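Chapter 5
The Job Before the Robot Gets the Job

When people picture automation coming to a workplace, they tend to picture a truck. The truck backs up to the dock, the machine comes off it, and everyone stands around wondering whose locker it will get. The truck does come, sooner or later. But a good deal of the change happens earlier, while the work is still being done by a person, and this chapter starts there.

Consider Ganine, a small firm that handles and repacks equipment for other small firms. In September its owners decided that some of the floor work should one day be done by robot arms. Arms have to learn from something, and what they learned from was Lộc Hồ, who had been moving things at Ganine for 7 years and had never thought of it as a body of knowledge.

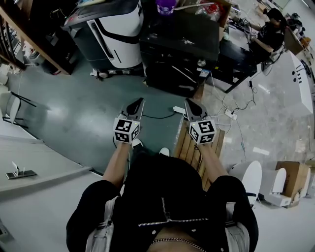
Page last changed: September, revision 7

Hồ was given a pair of hand-held grippers and asked to go on working, with the small adjustment that he could no longer use his fingers. The patterned cubes on the grippers let software work out where each one is and how it is turned. Everything else, including deciding what to pick up and in what order, was left to him, as it always had been, though it now had a name. The project plan called it "demonstration."

His shift was cut into sessions of 30 minutes. Management at Ganine had expected complaints about the straps. The complaints they got were about pace. A man who had spent years learning to move quickly was being asked to move clearly, and he found this about as restful as explaining a joke.

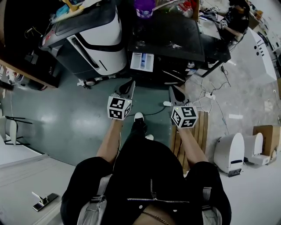

Figure 5.1 Demonstration work on a shared floor. The desk stays in use.

Two things changed for Hồ right away. First, his shortcuts became visible. He had a way of nudging a heavy item with his shoe before lifting it, and the robot was not going to have a shoe. The habit had to be unlearned, or at least kept out of the recordings. Second, his opinion became worth something. When the software team at Kuzmenko wanted to know why he always approached a box from the low side, they had to ask him, and he had to think of an answer. (His first was "Because that's how you do it." The team wrote it down.)

His coworkers were affected too, in less flattering ways. They still had desks to sit at and cables to step over. At Promthorpe, a larger site running the same program, the office staff began timing their coffee by the sessions, and a supervisor wrote a rule about walking behind the demonstrator. The rule was longer than the job description of the demonstrator, which at that point did not exist.

That last detail matters more than it looks. Hồ was paid his usual rate for what was, on any fair reading, a second job: he was doing the work and teaching it. Whether the teaching should be paid separately, and who may go on using the recordings after he leaves, are questions we take up in the second half of the chapter. Ganine's contract covered the grippers in great detail.
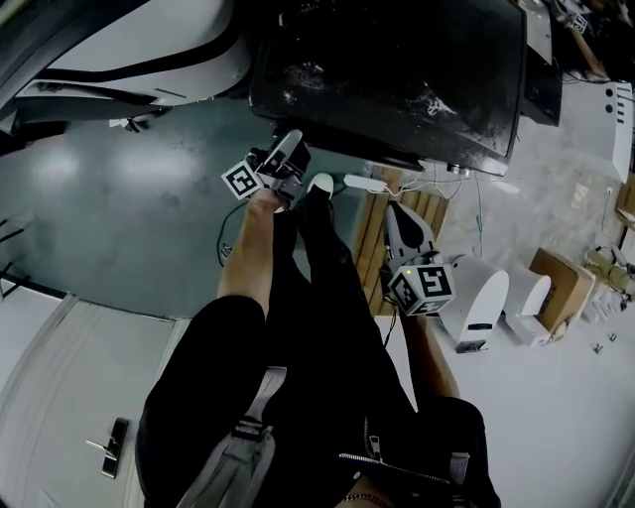 5.1 Tasks, Jobs, and the Space Between

A job is a bundle of tasks, and automation almost never takes the whole bundle at once. It takes the tasks that can be described, and leaves the rest with whoever is standing nearest. In this section we sort the work at Ganine into tasks, using the list Hồ drew up himself when the Pultano pilot asked for one. His list ran to two pages. The one management drew up, working separately, fit on an index card, and both were submitted.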